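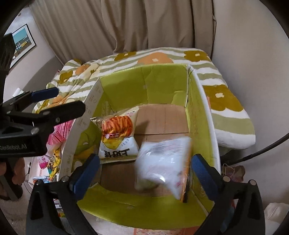

Call for participants: packing snack boxes at home

Enudside is looking for 84 adults to take part in a home packing study. Participants pack bags of snacks and other light dry goods into cardboard boxes in their own homes, in the room where they would normally do such a job. The study covers how people order the items, where they place the box, and how much of the space inside it they use.

The work is paid. No packing experience is required.

Background

Small sellers of imported snacks often pack orders in a bedroom or living room. Most guidance on packing assumes a bench at waist height, a tape dispenser and a stock of boxes in matching sizes. Home packers use the boxes they have, including printed retail boxes with coloured linings, and they work beside beds and sofas or on the floor. The study will record how packing is done under these conditions. The results will be used in a revised packing guide for small sellers, to be issued under the Stirley name.

What the work involves

Each participant completes 6 sessions of packing. A session consists of the following:

Set the box down in the chosen spot and open all flaps.
Check the floor of the box. A loose or folded piece of card may be left in as a liner if it lies under the goods.
Place the first bag upright against a wall or corner of the box.
Lower the remaining bags in one at a time. Do not drop them.
Close the flaps without pressing on the contents.
Reopen the box, note the position of each bag on the record sheet, and unpack.

Bags of fried or puffed snacks make up most of the goods. They are filled with air and take up far more room than their weight suggests. They also burst at the seam if forced, so the record sheet has a column for damage. Damaged bags are not charged to the participant.

Some goods carry labels in Korean only. Participants do not need to read Korean. Each item is matched to the record sheet by a picture of the bag and a two-letter code — the code is on a sticker on the back.

Space and furniture

A clear area large enough for one open box is needed, with room to kneel or stand on at least one side. The foot of a bed is acceptable. Bedding that hangs down beside the box should be tucked back before the start so that it does not catch on the flaps. Curtains may be open or closed, but the room must be bright enough to read small print on the packaging.

Please do not tidy the room specially. Ordinary furniture, pictures on the wall and household items may stay where they are. Remove anything showing a name, address or bank details.

Materials supplied

One Morelli carton set, flat, in mixed sizes
Snack bags and other dry goods, sealed
Record sheets and a pencil
Return labels

Participants supply two used boxes of their own. These may be printed or plain, and must be clean and free of food residue. Boxes with torn base flaps will not be accepted.

Who can apply

Applicants must be aged 18 or over, live within 23 miles of the Ranley office, and be able to kneel or bend for short periods. Both left-handed and right-handed people are wanted. Households with pets may apply if the animals can be kept out of the room during a session. People with a severe nut, wheat or shellfish allergy should not apply — the goods stay sealed, but a bag may split.

No more than one person per household can take part.

Payment

Participants receive £200 on completion of all sessions and return of the record sheets. Part payment is made for each completed session if a participant withdraws. Goods may be kept at the end, apart from those marked for return. Delivery and collection are free of charge.

How to apply

Application forms are available from the Ranley office or can be requested by post. State which room you intend to use, the type of floor, and the size of the two boxes you will supply. Applications close on Jul 3, 2020. Applicants who took part in the March trial are eligible and should say so on the form.

Materials are sent out once a place has been confirmed. Unsuccessful applicants will be placed on a reserve list unless they ask to be removed.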